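Home What we hire Prices About us Contact
3 min read

About Plikden

Plikden hires out washing machines, fridges and cookers by the month from Tamgate. We are wary of most of what gets said about renting household goods, including by firms like ours, so this page tries to be plain.

Hiring costs more than buying if you keep the thing long enough. Do the sum before you ring us. A washing machine at £50 a month is a poor bargain for anyone who owns their home and has the money put by. If you are on a short let, or the landlord may sell up in July, it can make sense. We ask how long you expect to stay, and we have talked people out of an order.
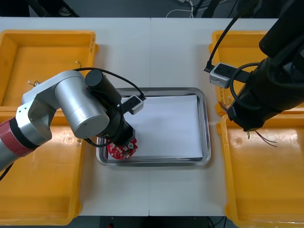 Steel tray, yellow bins, white table

The trade likes the word "flexible". We have read plenty of contracts where it meant the firm could put the price up. Ours fixes the monthly figure for the whole term. The deposit is £200 and comes back when the goods do, less the cost of any real damage. A scuffed door is wear. A missing shelf is not, and we will charge you for it.
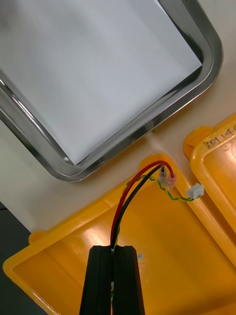 We are also doubtful about "free" upgrades. Someone pays for them, and it is usually the customer who never asked for one. Our only set package is called Valderrama, a fridge and a cooker on one bill, and it exists purely to save people paying for delivery twice. It won't suit you if you already have a decent cooker.
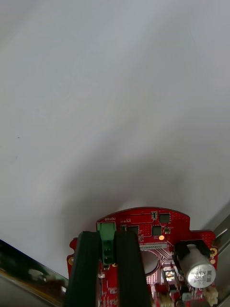

Plikden

As for greener living, hire firms claim a lot there as well. A machine that goes to a second home may keep one off the tip. It also goes up and down the road in a van. We haven't seen figures that settle the matter, so you won't find a leaf on our logo.

We opened a second depot at Skostov after putting it off for years. Between the two we can hold 2,000 items, though being able to hold them doesn't mean the one you want is in. Ring first.
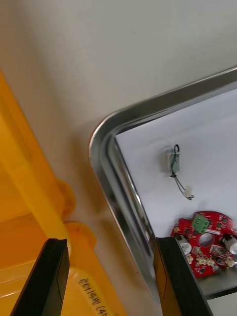 One customer wrote to us that the sums were fair enough but the notice period was still too long, and that a firm so fussy about other people's small print should look at its own. We did look. It is now one month, for old contracts as well as new ones.

Page last checked June 1, 2024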